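August 18, 2024

A long entry tonight, as my feet hurt and I am not fit for anything but sitting with the notebook and a pot of tea. We spent the whole day on the switching rules, the ones I have been promising Traltell since April, and I do think we are nearly there. I came home on the slow road through Brirncombe to give myself time to think, and then thought about supper the entire way, so the thinking has to be done now.

What I keep coming back to is how many of our rules were written for people and quietly assume a person. Rule 8 says "check the panel before touching it". Well, any of us who has worked on cabinets for a few years knows what that means without being told. You stand back, you let your eye run over the lamps, you notice if something seems off. A robot will do precisely as much checking as we have written down for it, so we have to say which lamp, and what colour, and what to do if it isn't so.

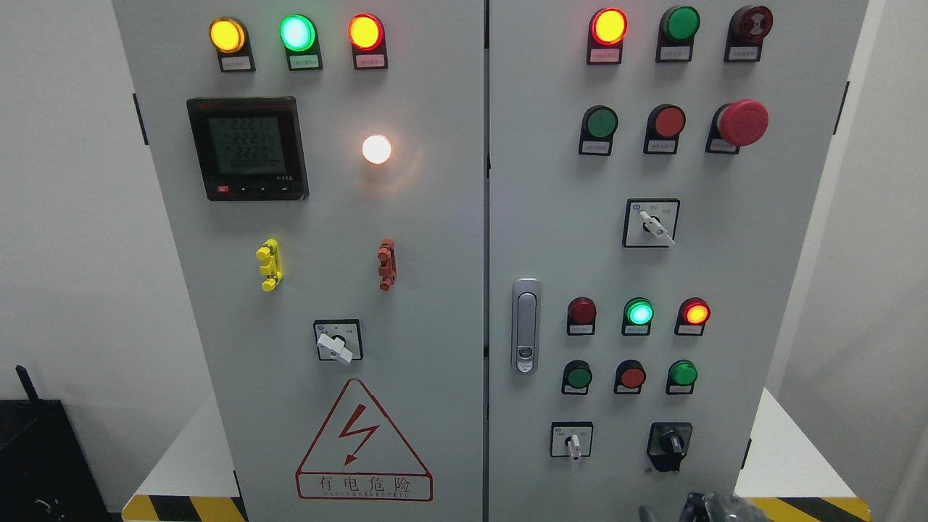 I had a good grumble with myself over the word "ready". The old Dratville sheet uses it on every page and never once says what ready looks like, and I copied it into my first draft without a thought, which I am rather ashamed of. On the left-hand door alone there are yellow, green and red lamps all glowing together along the top, and I can quite see how a newcomer (or a machine) might look at that red one and decide there was a fault. Red on a panel can be a warning or can just be telling you that something is closed and live, depending on who laid it out. So "ready" is coming out altogether, and each step will name its lamp by what is printed on the label plate, in the language of the label, with the English after it in brackets. It makes the page ugly and I don't mind a bit.

Then there is the business of the meter. I had wanted a plain rule that the three readings must agree before any switch is turned, and it sounded splendid until I saw 2221, 2221 and 2220 sitting there one above the other. Perfectly healthy, I should say, and my splendid rule would have stopped the job for the sake of that last digit! So it needs a band, and the band needs to be agreed with whoever looks after the supply, and I must remember to ring Zapata and ask what they allow at their place. I won't guess at it. A number guessed in a draft has a way of still being there years later, with everybody treating it as holy.

The part I feel surest about is the stop button. My wording is that a person must be able to reach it at all times without leaning across the arm, and that the arm's path is to be planned around that and never the other way about. I wrote it three times before it was short enough. I also want it said that the hand makes no second attempt at a switch by itself. One try, then let go, draw back, and wait for somebody to look. I expect an argument, as it will make everything slower, and slowness is the thing we are always being asked to cure. 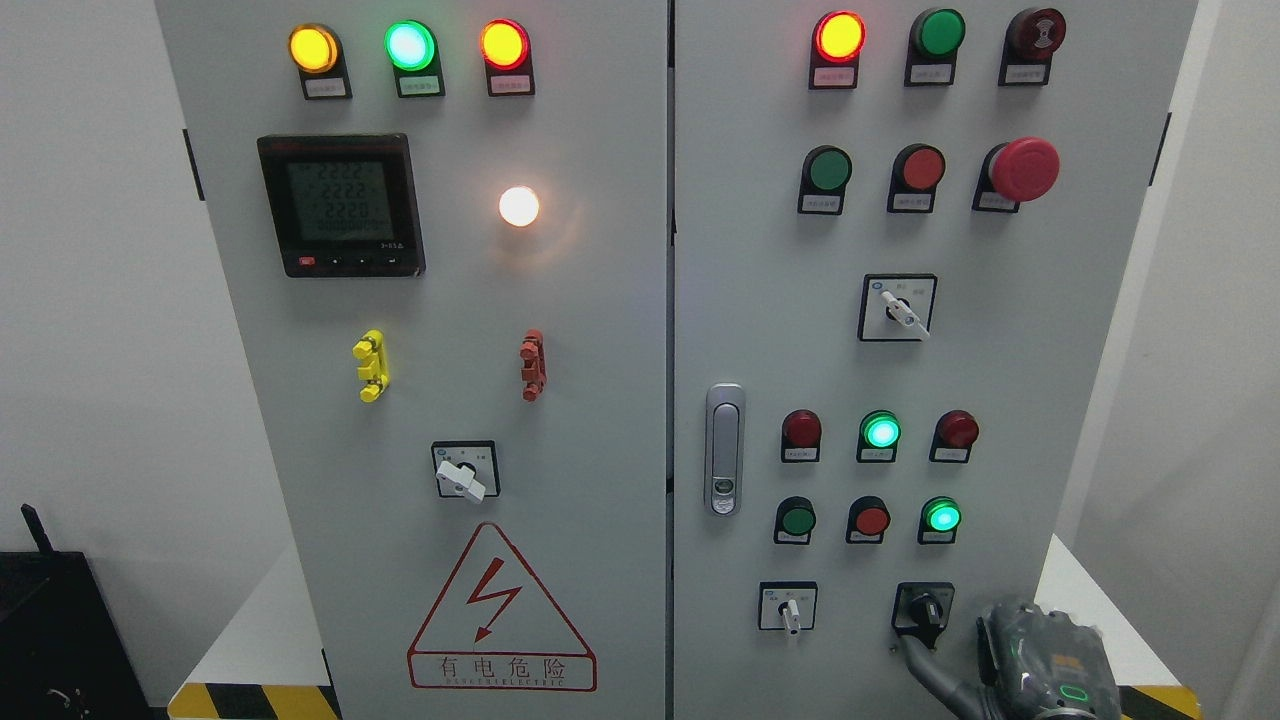

I know what they will say at Traltell, too. They will say the draft is too long, and they will be right. It stands at 56 clauses, and I remember telling them cheerfully in the spring that I could do it in 40. Some of it can go. There is a whole passage about floor markings that says the same thing in two ways, and the section on keeping records could lose half its words and be better for it. But I won't give up the page on handing over between person and machine, where you say out loud who has the panel, and write it down, and say it again when it changes. I learnt that as an apprentice from a very cross man with a clipboard and I have been grateful to him ever since, though I never liked him.

One more thing, before I forget it. The warning triangle ought to be mentioned in the training notes. We walk past those signs every day until we stop seeing them, and I'd like each session to begin with whoever is in charge reading the sign aloud. It will feel silly. I felt silly just writing it, and I have left it in.

Tomorrow: ring Zapata, mend the numbering after clause 8, find out who has my good pen. The tea has gone cold and I still haven't answered the letter about the roof.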